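Open Day Shelf Set: README

Maintained by Nawal Berrada
Last edited 3/27/18

What this is

A small collection of pictures and notes from the open day we ran for the Potusov shelf project. If you came to the open day and signed the sheet by the door, this is the folder we promised you. If you didn't come, I hope the notes make you want to turn up to the next one, which we're planning for November.

The project is easy to explain and surprisingly hard to do: get a robot to work with ordinary packaged food on ordinary shelves. Boxes of crackers, bars, cookies, the kind of thing you'd grab without thinking. We built a stretch of shelving, filled it with groceries, and invited people in to watch the arm and ask us whatever they liked. They asked a lot! I wrote down as many of the questions as I could, and they're in the notes file next to this one.

What's in the folder

images/ has 2,064 stills from the day, sorted by demonstration.
notes/ has my running notes, the visitor questions, and the setup sheet.
tasks.csv has one line per demonstration: start time, who was running it, which item was asked for, and a comment.
items.csv is the list of products we bought, with the box sizes as we measured them.

The comment column in tasks.csv is free text and not very tidy. Three of us were typing into it on the same laptop, and my spelling gets worse as the afternoon goes on. I've left it as written except for one line that had somebody's lunch order in it.

How the day went

We ran 40 demonstrations in blocks, with a break between blocks so people could come up close and look at the hardware with everything powered down. Each visitor group was 12 people at most. That was Peixoto's rule (they lent us the space) and it was a good one, because with more than that the back row sees only shoulders.

The running order for each block was the same. First a short talk, then a pick from the shelf chosen by us, then picks called out by visitors. The last part was by far the most popular. Kids in particular have a wonderful instinct for the worst possible item. One girl wanted the box at the very back every single time, and when I explained why that was harder she said she knew, that was why she picked it. I've thought about her a lot since then.

The software side is called Nukanness. It takes the request, looks for the item, works out an approach, and hands the motion off to the arm controller. Olex is the older planner we used before, and we kept it loaded so people could see the two side by side. Olex is slower to make up its mind, but several visitors told me they liked watching it more — they could follow what it was going to do next. I'd never have guessed that, and it's now a proper discussion on our team.

Things visitors wanted to know

How does it know where the box is? It looks for the printed front first and falls back on shape. The fallback is weaker, and you can see it in the comments.

What happens if it can't find the item? It stops and says so on the screen. It doesn't guess. We had that happen during the day and I marked those lines "no find" in tasks.csv.

Is it going to do my shopping? Not soon. It's a research setup, and a person is always standing within reach of the stop button. I'd love it to help somebody who can't reach a high shelf, and that's the version of the future I talked about on the day.

Can I drive it? Sadly no, and I was asked that by more adults than children.

Before you use the pictures

They're working shots. Some views come out sideways, and we haven't rotated anything, so check which way is up before you compare one view with another. File names sort by demonstration and then by number. The clocks on our machines didn't agree very well, so please don't use the file times to match one camera against another. The demonstration number in tasks.csv is the safe way to do it.

Blurry stills are still in there. I removed duplicates and stopped at that. If you only want the clean ones, items with "ok" in the comment are a reasonable place to begin, though I typed "ok" more freely before lunch.

A few stills to start with

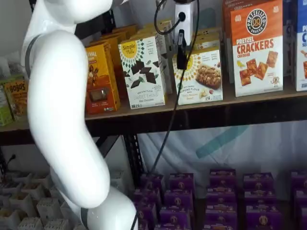
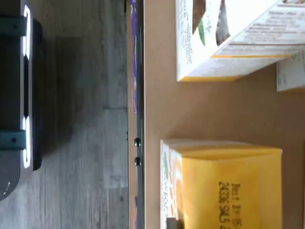
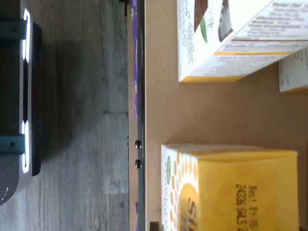
Packaging turned out to be the part of the project I most enjoyed talking about. I'd prepared a whole speech on motors and joints, and what people wanted to discuss was cereal bars. When you stock a shelf for people, you turn the fronts outward and let the pictures sell the food, like the Pretzelized and Simple Mills boxes standing up in the first still. Seen from close in, the same kind of product gives you much less to go on. In the second and third stills the yellow box has its date stamp in view, running sideways, and there's bare cardboard between it and the white box. Nukanness likes a gap like that. The stamp is a different matter: small type, a bit smudged in the second still, and of no help in deciding which product you've got. A retired print worker in the second group talked to me about date stamps for most of the break, and half of my notes on packaging are really his.

Known problems

Eight demonstrations have no item name in tasks.csv. I think we were all answering questions. The stills are there, so if you can work out what was asked for, send me the line and I'll add it.

Box sizes in items.csv were taken with a tape measure before the boxes were handled. Corners get soft after a few picks, so treat the sizes as the starting point.

The notes file switches between "shelf" and "bay" for the same thing. Sorry. Read them as one word.

Using and sharing

Use it for teaching, for your own experiments, or to show your family what you were doing that afternoon. Please keep this README with the folder if you pass it on. Corrections are very welcome, and so are questions I didn't get to on the day — put "open day" in the subject line and they'll come straight to me.

Nawal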